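Gudisora is back for Ramadan, and I have my doubts

Every year the people who make Gudisora promise us a Ramadan special that will be "like the old ones", and every year I sit down with my tea and find out what they mean by it. This time they mean a remake. The new hour goes out in April, straight after sunset, and it takes on the best-loved episode the series ever made: the one where the Karnport ferry is held up by fog and the whole boarding house has to wait for Grandfather before anyone will touch the food.

If you've only come to the programme lately, the original ran for 68 episodes and was shot mostly on one set, a kitchen with a door that stuck. The plot of the ferry episode would fit on a bus ticket. Two sisters who haven't spoken since the spring have to share a bench, the radio goes on and off, and the old man turns up having eaten on the boat. It works because it's slow and because Daranee Wannasri, as the elder sister, hardly says a word until the last 5 minutes.

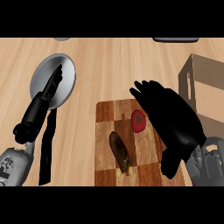
The remake has given her a great many words. I've read the first half of the script, which the producers were happy to send round, and the sisters now explain their quarrel twice before the first advert break. There's a new nephew with a business plan. There's also a flashback to the wedding, which the old series was wise enough never to show us.

Dénes Magyar, who is directing, told the Gritlow fan meeting that "viewers today want the gaps filled in". Do they? There were 100 of us in the hall and I didn't hear much cheering. He also said the fog would look far better this time. I rather liked the old fog, which came in under the door and made the cast cough.

Wannasri is returning, now as the grandmother, and I'll watch for her sake. The tidied-up set of the old series is on sale at the same time, priced at 285, with the ferry episode on the second disc. I'd borrow it from somebody before paying that. Members who want to see both versions side by side should give their names to the newsletter desk before the special goes out.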